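Soltard Home Workshop Forum > Storage and Cleaning > Metal bins

Worn gray bin, repaint or leave it as it is?

NataliaF
Posted Jan 14, 2022

Hello to all. English is my third language, so please be patient with me.

I have a big open bin where I keep short bars before I sort them. The walls go inward to a flat bottom, and one side has a paler sloped panel inside. I like the shape very much, because the bars slide down to the bottom and I can take them out from above without bending into a corner.

My question is about the surface. I got the bin in July from a man in Wamthorpe who was closing his shop, and already then it was not beautiful. The bars I keep in it are of two colors, dark green and reddish-brown, and I throw them in more than I should.
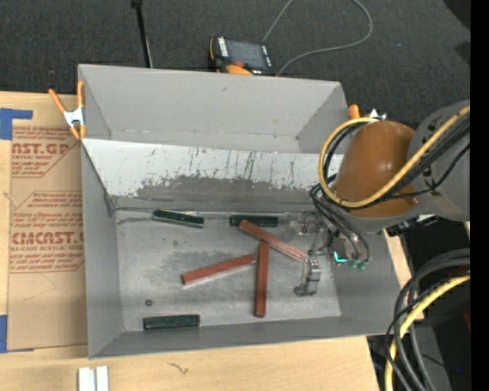

The sloped panel is the worst part. It has many thin dark scratches going up and down, and on the lower half there is a wide dark gray patch with an uneven edge on the top. The floor has smudges and darker stains also. I tried dish soap and a soft cloth and I did not see a difference.

So I ask: would you sand and paint it, or put something inside, or leave it? I do not want paint to come off on the bars.

yen_bench
Leave it. It is a bin.

Lionel Texier
I do not agree with the short answer from yen_bench. A patch like this gets larger with time if the bars always land on the same place. I had a steel tray with the same kind of wear and after two winters there was rust under it. I would sand it by hand, start with 80 grit only on the patch, then clean with alcohol, then one coat of primer and two thin coats of enamel. Wait a full week before you put any bar inside. I waited two days the first time and I had gray lines on everything.

Rehema M
Lionel, paint on a slope where metal bars slide every day? It will be scratched again before spring. I would put a rubber sheet over the panel and the floor. It also makes much less noise, my neighbors thanked me for it.

Are the bars metal, Natália? I assume it but you did not write it.

NataliaF
The brown ones are painted aluminum, and the green ones too. I am sorry, I should have written this. They are offcuts from window frames and I use them for small shelf supports.

Rehema, does the rubber stay in place on the sloped side? I am afraid it will slide down and make a fold at the bottom.

Rehema M
Mine stays. I cut it a little too long so it bends over the top edge, and I hold it there with four clips. No glue. When it is dirty I take it out and wash it in the yard.

Lionel Texier
Rubber keeps water under it. If the room is damp this is worse than the scratches. Also some black rubber leaves marks on light paint, so try one bar first and leave it for some days.

hamisi_k
Both can work. But I want to ask about the bars, because to me this is the bigger problem. They lie in all directions in there, green and brown together, one nearly touching the other. If you throw painted aluminum on top of painted aluminum, the scratches on the bin are nothing, you should look at the scratches on the bars! I would buy two narrow boxes, one for each color, and lay the bars all the same way. I did this with 104 pieces of trim in one evening and I never went back to the big bin.

Also there is a small dark round thing lying alone above the green bar on the lower left, with a reddish center. Is it a part of something? I would pick it up before it gets lost.

NataliaF
Thank you Hamisi, I think it is an end plug, I will look tonight. About the boxes, I know you are right, but I have very little space on the table and I use the bin because it is one thing and not two.

yen_bench
One piece of cardboard in the middle. Green left, brown right. Costs zero.

hamisi_k
Cardboard becomes soft. Thin wood is better. But yes, the idea is good.

Fernanda Neves
I come from the kitchen side of the forum, so maybe my opinion has no value here. For gray smudges on metal pans I use baking soda with a few drops of water, and I rub in only one direction. The scratches do not go away but the cloudy parts get much better. Please try in a corner first. Dish soap alone never did anything for me on such stains.

Lionel Texier
Baking soda can make aluminum dark. For steel it is fine. Do we know what the bin is?

NataliaF
I do not know. A magnet will tell me, I have one on the refrigerator. I will try tomorrow and write again. For now I think I will do the baking soda if the magnet holds, then the rubber sheet, and no paint. Lionel, I am sorry!

Lionel Texier
No problem. Keep the 80 grit for another day.

Rehema M
Tell us the inside width when you measure it. I have a piece of sheet left from mine, 100 cm long, and I can send it if you pay the post.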